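Search this site Search Go

Lisberg jar refund scheme 'will pay for itself', says council. Will it?

2 May 2018

Shoppers in Lisberg will be asked to pay a deposit on plastic jars and tubs from October, under a trial the council says will cut litter and cost ratepayers nothing. The second of those claims deserves a closer look.

Under the plan, run by the waste firm Tromis, customers pay a little extra at the till and get it back when they return the empty container to one of 13 collection points. The council has set aside money for 2000 households to take part in the first stage. So far 390 have signed up.

Lesego Botha, who is leading the trial for the council, is not worried by the gap. "People join these things once they see the neighbours doing it," she said. "We expect the numbers to look very different by the autumn."

Perhaps they will. But a similar plan in nearby Gatik was also meant to take off once word got round, and it was dropped without much fuss before its first year was up. Asked what Lisberg would do differently, the council pointed to "better signs".

Then there is the money. Tromis says it will cover its costs by selling the cleaned plastic. It would not say who is buying, or at what price, and the council confirmed it has not seen a signed contract. If the sales fall short, the agreement allows the firm to come back and ask for more – a clause that sits on page nine of the papers and was left out of the press release.

Shopkeepers have questions too. Napaporn Kaewkla, who runs the Song grocery on Mill Lane, said she had been told to make room for a returns bin but had not been told who would empty it, or how often. 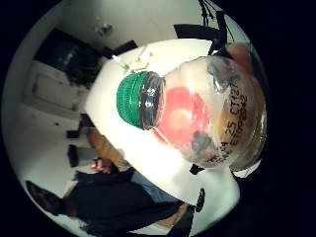

"I sell pickles, sweets, all sorts in jars," she said. "Half of them get kept for buttons and screws anyway. I do it myself. I don't see people walking back with them for a few pence."

The council says it asked residents for their views over the winter and that 1285 replied, most of them in favour. The question put to them was whether they would like to see less litter. It did not mention a deposit.

A report on the first stage is due next spring. Tromis will write it.

Comments (4)

oldmillresident
Less litter yes please. Paying extra for jam, no thanks.

Hettie P
We had this with glass bottles when I was little and it worked fine, we used to fight over who took them back! Give it a chance.

bins_again
Who washes them? Not a word about that in the leaflet.

Gatik Gary
Good luck. Ours had wasps.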